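The Bread Year

I gave up bread in May, which my sister said was the stupidest month to do it, what with the cookouts and all the buns. She had a point. My doctor had handed me a printed sheet with two columns on it, and everything I'd eaten since about third grade was in the right-hand one. So I taped it to the fridge and cooked a pot of something green, and I cried a little — not a lot! — over a heel of sourdough I'd forgotten in the drawer.

By the second week I was dreaming about rolls. Specifically the rolls from Ó Briain, the bakery at the bottom of my hill, which opens at six in the morning and vents its ovens straight onto the sidewalk like a dare. I started walking the long way to the bus. It added 1123 steps (my phone told me, I didn't ask) and took me past a tiny grocery called Zarkska that I'd lived near for years and never once gone into.

They had a shelf of flours in there you wouldn't believe. Chestnut, tiger nut, green banana, and a gray one in a paper sack that just said Brullero, with a recipe on the back in four lines. I bought the gray one. It cost more than my shoes. 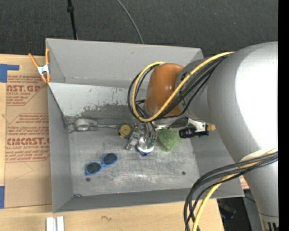
The recipe wanted 200 grams of flour, some warm water, a spoon of oil and a pinch of salt, and then it said to wait until the dough forgives you. I figured that was a bad translation. I mixed it all up in my grandmother's yellow bowl, put a towel over it, and sat down at the table with my tea, feeling pretty foolish.

"You could've called," said the bowl.

Well, okay. I'd been off sugar for a while by then and I'd been warned about side effects. I lifted the towel. It was just dough, kind of lumpy, a little sulky around the edges.

"I've been busy," I said.

"You've been walking the long way."

I had no answer for that, so I patted it flat and put it in the skillet, and it didn't say another word, only hissed. It came out looking like a roof shingle. I ate it standing up with olive oil running down my wrist, and it tasted like the inside of a barn in the best possible way, warm and dusty and sweet at the back. I ate the second one sitting down. The third one I wrapped in foil and carried down the hill to my sister, who took one bite and got very quiet.

"Did it talk to you?" she said.

"A little."

"Mine was a soup," she said, and went to find us some butter, and then remembered, and came back with the avocado.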